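My mother still asks what I do all day, and last November I finally gave her a straight answer over the phone. I pick up trash, Mamá. I pick it up by remote control, with two robot arms, and then I do it again, and when I've done it enough times the robot is supposed to have a go by itself. There was a long quiet on the line and then she said, well, you never picked it up at home.

She has a point. But I've come to love this job, and I want to write down a bit of what it's like before I get too used to it.

The task we're on now at Rellis is wrappers. Crumpled ones, the thin crinkly kind, and a couple of clear plastic tubs. You sit at the controls, you move your hands, and the arms move with you – a little late, a little stiff, like dancing with a polite uncle. My first morning I squeezed a wrapper so hard you'd have thought it owed me money. Rhys McKinnon, who trained me, said to breathe out when I closed the fingers. I laughed at him and then I tried it and I've done it ever since. 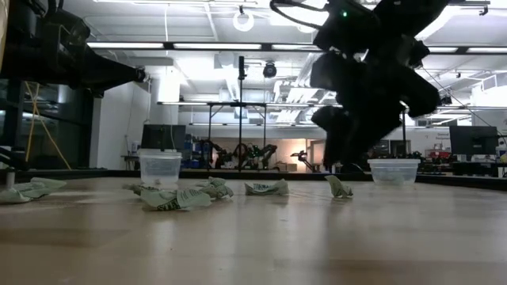
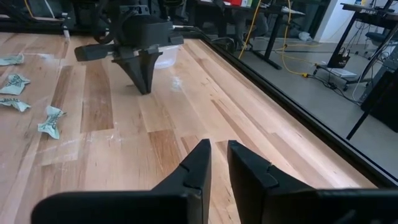 What surprised me most is how much you have to slow down and notice your own habits. At home I'd sweep the whole lot off the table with my forearm and be done. With the arms I have to decide which wrapper first, which side to come in from, and whether to pinch it by the twisted bit or go for the fat part in the middle. And I have to decide it cleanly, because if I dither, the dithering gets recorded too! Encarnación Miranda went through my early runs with me and showed me a spot where I had hovered for 8 seconds over nothing at all. I was thinking about lunch. She was very kind about it, but out it went.

I'm at 216 runs on this task now that she's been willing to keep. Some of my favorites are the messy ones, where I drop the wrapper and go back for it, and she keeps a few of those on purpose so the robot can see what going back looks like. I find that rather comforting, I have to say.

My shoulders hurt by four in the afternoon and I hear crinkling when I close my eyes. Next up is folding dish towels, two to a stack, and Rhys has already warned me that towels are worse. I've told my mother. She's asked if she can send some of hers.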